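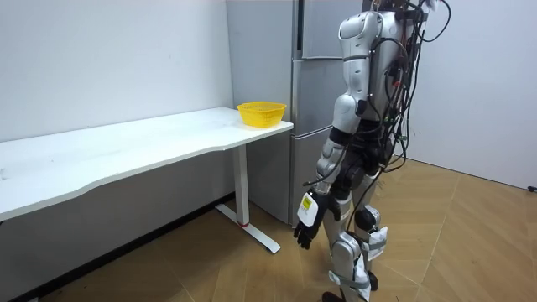
Equipment Planning: What the Second Humanoid Will Cost Us

The capital request for a second humanoid platform goes in at the end of February. Several groups have asked how the number was built and why it is higher than the purchase quote. A summary follows, with the items most likely to change.

The base quotes

We have written quotes from two suppliers, Tralen and Dresell. Both cover a full-size biped with two arms and articulated hands. Tralen includes the hands in the base price. Dresell lists them as an option, sold singly, and the first version of our comparison sheet missed this. The corrected sheet is on the shared drive; please discard older copies.

Neither quote includes freight, and neither includes the charger. Dresell ships from its own warehouse. Tralen ships through Bustamante, which bills the crate separately and gives a refund if the crate goes back in usable condition. We have assumed no refund.

Cabling and wrist modules

Cabling was the most underestimated line on the first platform. The original budget had one figure for "accessories," and it was spent before the arm wiring was done. External cable runs down the back and along the forearm snag on furniture, and the connectors wear faster than the joints do. The new request carries $3,000 for cable, connectors, sleeving and strain relief for the first year, as its own line.

Wrist modules are also separate this time. The current unit price is $94 before tax. We plan to hold 3 as spares, stored with the tools and signed out like any other part. Groups that mount their own hardware at the wrist should budget for their own brackets and straps. Those will not be paid from the shared line.

Legs and padding

Shell panels on the lower legs are replaceable but slow to arrive. Straps and padding cost very little by comparison and are bought locally. They go under consumables, together with tape and cable ties, and do not need a purchase order.

Room costs

The Zoltness project will keep using domestic-style rooms for reaching and walking work – a desk, a refrigerator, a few light household items. Furniture is cheap next to the robot, but it is still a cost, and last year it was charged to three different accounts. Fitting out one more room is budgeted at $2,596, including a desk, a full-height refrigerator, delivery and assembly. Flooring is excluded. If a room needs new flooring, the request goes to facilities and should be filed before any furniture is ordered.

When choosing a desk, check the foot as well as the top. A long foot takes up floor that the robot may need for stepping, and the dimension is often missing from the catalog page. Ask the seller for a drawing.

Service

Tralen offers a yearly service plan with loaner parts. Dresell charges per visit. On our current rate of faults the two come out close, and the request uses the yearly plan so the cost is known in advance. This may be revised if the per-visit rate is confirmed in writing before the request closes.

Still open

– Whether software seats transfer from the first platform
– Battery replacement interval under daily use
– Insurance during freight

Send corrections to the equipment desk by noon on the last working day of the month. Include the line number from the comparison sheet and attach the supplier's document if you have one.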